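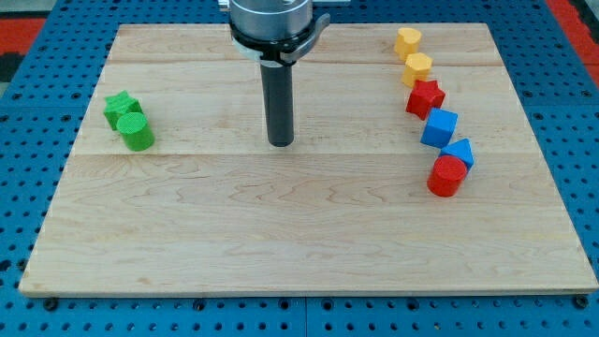
4.3 Reinstalling the print service (Padix Desktop, Windows 10 and 11)

Use this section if Padix opens but every print job stops with error 633. If you get a different number go to 4.5.

Before you start
Close Padix on all users, not just yours. Check the tray, it likes to hide there. You need an admin login and 30 MB free on the system drive.

1. Open Services, find Padix Print Helper, click Stop.
2. Wait 20 seconds. Status should go blank. If it says Stopping for ever, restart the PC and begin again at 1.
3. Control Panel > Programs > Padix Print Helper > Uninstall. Leave Padix itself alone.
4. Say No when asked to remove saved layouts.

CAUTION – clicking Yes at step 4 wipes all label layouts for every user. There is no undo. Export them first if your not sure (see 3.7).

5. Restart. A proper restart – Shut down with fast startup on doesnt count.
6. Right click the helper installer, Run as administrator.
7. Port: leave at the default unless your IT people gave you another one.
8. Open Padix, File > Test page.

Note: build 42 and older only. Newer builds have a Repair button under Help, try that first.

Still 633? Nearly always antivirus. Add the Padix folder to the exceptions list and repeat from 6. After that send the log file to support, adress in section 9.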